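# The Prastberg Carry Banner

Made to order for marches, rallies and long walks to the statehouse steps.

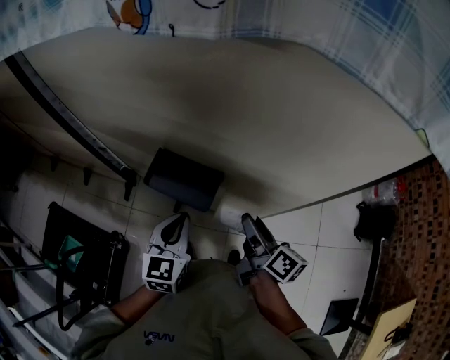 *Both hands full, sleeves pushed up.*

I've been going to marches since I was in a stroller, and I've carried some truly awful banners (bedsheets, shower curtains, one painted tarp that weighed as much as a dog). So when I started sewing my own, I had a pretty long list of complaints to work from! The Prastberg is the one I kept coming back to, and it's the one most of my customers reorder.

It's a two-person banner, 10 feet wide and 3 feet tall, printed on mesh so the wind goes through it. If you've ever turned a corner downtown with a solid vinyl banner you know why I'm so stubborn about mesh. The letters look a tiny bit softer up close than they would on vinyl, and I think that's a fair trade, but ask me for a swatch if you're on the fence.

**What you get**

- Mesh banner, printed on one side, hemmed all the way around
- Two wooden poles that come apart in the middle
- Sleeve pockets with a snap at the bottom
- Shoulder bag (black or tan, tell me which)

Poles, banner and bag together weigh 52 ounces. I took one the whole length of the Calloway march in August, swapping ends with my cousin every few blocks, and my arms were fine the next day. My feet were another story.

**About your wording**

Keep it short, please! I can fit more than you'd think, but people on the sidewalk get a couple of seconds with it. Five or six words is lovely. I print for all kinds of groups, church groups and unions and parents and tenants, on every side of just about every question, and I don't ask anyone to agree with me. I do turn down threats and anything aimed at a private person. Campaigns and PACs, check your own disclosure rules and send me the line you need; I'll put it along the bottom hem in small type.

**Poles and permits**

Some cities limit how thick a pole can be, or don't allow wood at all, or want no poles period. Ulwood is one of the strict ones. Look at your permit before you order, and if poles are out, pick the rope-handle version in the dropdown. Same price, same mesh, and you hold it by loops along the top edge.

**Price and timing**

The banner is $400 with everything listed above. Allow 21 days from the time you okay the proof. I can sometimes squeeze in a rush job, so email me even if the date looks hopeless, just don't book the buses on my account until I've written back.

Need handheld signs to match? The Plokedard placards use the same fonts and ink colors, and I can run up to 1,000 of them in one batch. They have their own page with sizes and prices.

**Washing**

Cold hose, mild soap, hang it over a fence. No dryer, ever. Roll it for storage, since folding leaves creases right through the middle of your slogan.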